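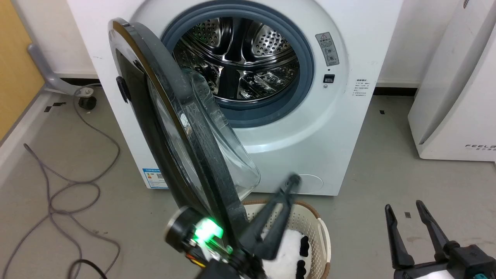 The launderette in Hurnden opens at seven in the morning, and by ten past the first bags are in. Most of the early customers come from the guest houses along the front, which change their beds before breakfast is cleared. After them come the people from the flats above the shops, where the kitchens were built with no space for a machine.

Mhairi Ogilvie took on the lease 30 years ago, when the town had four launderettes. Hers is the only one left. The nearest alternative is a bus ride away in Mindik, and the bus runs every two hours outside the summer.

"People think it's students," she says. "We haven't got any students. It's families, it's fishermen, it's folk whose washer has packed in and who can't get another until payday."

Her busiest month used to be August. These days it is September, when the holiday lets close for the season and the owners bring in duvets, mattress covers and curtains all at once. A king-size duvet won't wash properly in a small household drum, and trying to force one in is a good way to wreck the bearings. Ogilvie charges by the load and will do a service wash for anyone who can't wait. She folds everything herself. Fitted sheets are done in quarters, corners tucked into each other, and she has no patience with people who roll them up.

The cost of running the place has changed more than the trade has. Water and electricity together now come to more than the rent. Two winters ago she stopped heating the waiting area and let the dryers do it, and she moved the bench to the back wall where it is warmest. She put her prices up that spring for the first time in years and lost a few customers, most of whom came back.

Repairs are the other worry. For a long time she relied on the manufacturers, but call-outs got slower and dearer, and on one machine she was told that the part was no longer made. She now uses Kazimír Vlček, who works out of a unit behind the old Hrytsenko bakery and covers the coast as far as Grininex, where he looks after the laundry at a care home.

Vlček trained on ships' pumps and came to washing machines by accident, after fixing one for his landlady. He keeps a shelf of parts taken from scrapped machines and will fit a used one if the customer agrees. He says most of what he is called out for could be put off for years with very little effort.

His advice is short. Use less detergent than you think, particularly in soft water areas. Wipe the rubber seal, including the fold at the bottom where hair and coins collect. Leave the door open between washes so the drum can dry out. Clean the filter every couple of months, with a tray underneath, and run an empty hot wash if you normally wash at 30.

"They ring me about a smell," he says. "I pull out a sock from last year and they want to know what I charge for that."

He charges the same as for anything else.

Ogilvie has been asked several times whether she would sell. One offer came from a firm that wanted to put in lockers and card readers and run the shop with no staff. She turned it down, though she did take the card reader idea, and fitted one by the door last year. Roughly half her customers still bring coins in a jar or an old purse, and she keeps a float in a biscuit tin for those who have only notes.

Her lease is up for renewal next spring. The landlord has said he would like a café. She has asked for another five years and is waiting for an answer, and in the meantime she has ordered new hoses and booked Vlček to fit them once the duvets are out of the way.

Contact us | © Copyright, all rights reserved | Back to top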